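Speaker notes: Learning when to let go — release timing in two-basket towel sorting
Presenter: Finn Meinecke, Gralilen manipulation group
Slot: 19 minutes, questions after

Opening (slide 1)

Good afternoon. I am presenting work carried out with Consolacion Soriano and Sugeng Tuhumury. The talk concerns one narrow matter: how a robot arm that has learned from demonstrations should decide that a soft object has been placed and may be released. Thank the session chair, Milagros Marquez. Move on promptly.

The problem (slides 2 and 3)

Most published work on handling cloth reports whether the object was picked up. Far less is said about the moment of release. With a rigid block, the contact force gives a fairly clean signal. A rolled towel gives under the fingers, and the basket wall gives as well, so the force signal is weak and arrives late. In our early trials the policy either opened the gripper too soon, and the roll fell across the rim, or held on and dragged the roll out again on the way up.

Pause here. The audience should have the two failure types clear before the method slides. We call them early release and carry-out, and both terms are used in the tables.

The task (slide 4)

The arm is asked to place rolled towels of different colours into one of two fabric baskets standing side by side. The target basket is given at the start of each episode. Towels are set down at varying angles, and the baskets are not fixed to the table, so their sides may sag or shift between placements. Leave the slide up while explaining the labels on the next one.
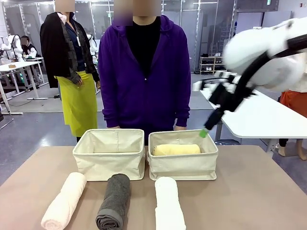 Slide 4. Placement task with one yellow roll in the right-hand basket; pink, dark grey and white rolls on the table.

Point out the fingertip near the back rim. The distance between fingertip and rim is one of the quantities used by the release model, and the following slide defines it formally.

The method (slides 5 to 7)

We collected 500 demonstrations. Each was labelled after the fact with a single time stamp, the point at which the annotator judged that the basket was carrying the weight of the roll. Ariel Lagman wrote the labelling guide and checked a share of the labels by hand. Disagreements between annotators were kept in the data as a spread of times. We did not average them.

A small network, which we call Pinetti, is trained on this spread and gives the probability that release is safe at each step. It runs beside the main policy and can only delay the opening command. It cannot bring it forward. State this limit clearly, as it was raised by a reviewer.

Results (slide 8)

Carry-outs fell by nearly 60 per cent against the same policy without the release model. Early releases fell by 33 per cent. The gain was smaller when the target basket already held a roll, and we do not yet have a full account of why. One view is that the first roll hides the floor of the basket from the camera. Soriano's view is that the labels themselves are poorer in those episodes. Both are under test.

If asked about speed: placements are slower with the release model switched on. Refer to the appendix table and do not quote a figure from memory.

Limits and next steps (slides 9 and 10)

All trials used rolled towels. Folded items have not been tried. The baskets were of one size and one material — stiffer containers may well need fresh labels. A repeat of the study at the Sarmiento laboratory is planned for December, using the same labelling guide and a different arm.

Close by thanking Climora for funding the annotation work. The guide is available on request from Ariel Lagman.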